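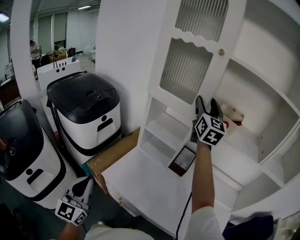
Lerton's late bus is coming back – and I for one am thrilled!

22/07/2025 | by Mesfin Sisay

Filed under: Getting Around Town

If you've ever sprinted down Goscombe Street at five to nine with your shopping banging against your knees, you'll like this one. The number 28 is getting its late run back from November, all the way out to Urquijo Park, with the last bus leaving at 11:15 pm.

I've been moaning about this since the evening service was cut (sorry to everyone who sits near me). A petition at the library picked up 1,965 signatures, mine included, and the town council voted the money through last night. The fare stays the same, and there'll be 21 extra trips a week. 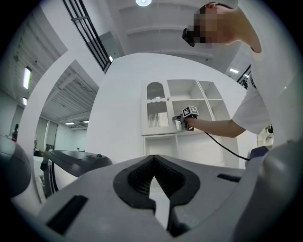 Urquijo Park resident Dana wrote in to say she'd given up her evening class over the bus, and would the new one please wait for the train? Good question, Dana!

I asked, and the answer is sort of. The timetable has a short wait built in at the station – four minutes – but drivers won't hold on any longer than that.

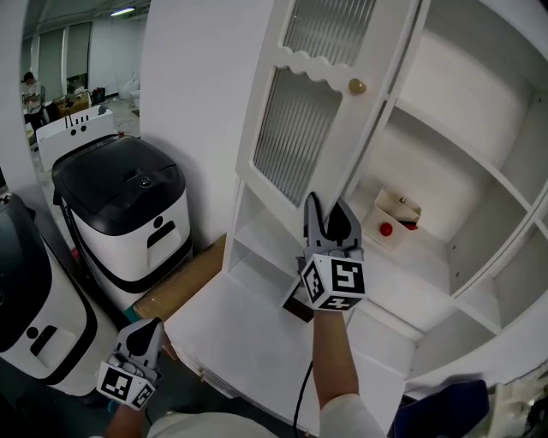 The stop outside the old Flatargate store is staying closed while the sidewalk gets fixed, so use the one by the post office. Printed timetables should be at the library by the end of October.

Recent posts
Route 155 detour extended another week
Goscombe Street parking: what's changing
Swimming pool hours for August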